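Notes from the Lakside lab: what we learned from throwing things away

Posted Dec 5, 2020

Hi all, and welcome to the new folks who signed up after the Joltine write-up last month (I saw the sign-ups come in and got a little giddy, I won't lie). I promised I'd get back to the grasping project this time, so let's do that.

Quick catch-up if you're new. Our hand project is called Khaemba. The question we've been chewing on all year is a pretty small one: when a robot hand picks something up, should it already know where that thing is going to end up? Most of our earlier work treated picking and placing as two separate jobs. First you get a good firm grip, then you figure out the rest. It's tidy, it's easy to code, and it's how I would have told you to do it in February.

The trouble is that a good grip for lifting can be a rotten grip for letting go. You know how it feels when you grab a jar from above and then realize you need to slide it sideways onto a low shelf? You end up doing a weird little wrist dance. Our arm did that dance constantly. Or it just stopped and sat there, which is less fun to watch.

So over the summer we tried something different. We took the same policy network we'd been using on Darnumia (our older two-finger setup, may it rest in its box) and gave it one extra input: a picture of the goal. The network sees the hand, the object and the place the object should go, all before any finger closes. Nothing else changed. Same training time, same learning rate, same everything, and I was very strict about that, because last year I changed three things at once and had to throw out a month of results.

For training we recorded 3441 demonstrations, with one of us steering the hand through the whole motion. I did a big share of those and my shoulder would like a word. We kept the tasks boring on purpose. Pick it up, carry it over, drop it in. The lid starts open every time, so the hand never has to deal with it (that's a separate headache for next year).

Then came the test runs, 247 for each version, with the bin and the object starting in different spots. The old version, the one that doesn't get to see the goal, failed 37 times. The new one failed 29 times. I know! It's not a huge gap. I was hoping for something I could shout about, and when I first added it up I went and made a coffee and sulked for a bit.

But then I sat down and watched the failures one after another, and that's where it got good. Most of the old version's misses came at the very end. It would get all the way over there with a finger wrapped underneath, and then opening up would nudge the object out to one side, so it hit the rim and bounced off. The new version hardly ever does that. Its misses come early, while the fingers are still closing, and those are a lot cheaper! If you miss the grab you can simply try again. If the thing has bounced off onto the floor, somebody has to get up and chase it.
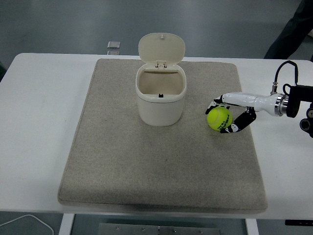
Round things were the hardest by a mile. A tennis ball is fuzzy, so you get decent friction, but it will still roll off a fingertip the second the pressure is uneven. What I like about the newer policy is that it seems to leave itself a way out, with the lower fingers doing more of the holding and less of the wrapping. I say "seems" because I haven't measured finger forces yet, and I've fooled myself by squinting at videos before.

One more result that surprised me: swapping in the wrong goal picture makes things worse than having no goal picture at all. The hand hesitates near the object, closes, opens again, closes. So it really is paying attention to that input, which was my biggest worry going in.

Next up is mixing in retries, so that an early miss doesn't end the run. I also want to try softer surfaces and a narrower opening. The short paper is half written and the plots are ugly, but I'll send a link when it's up. If you've worked on release timing with multi-fingered hands, please hit reply, I'd love to compare notes before I record another pile of demos.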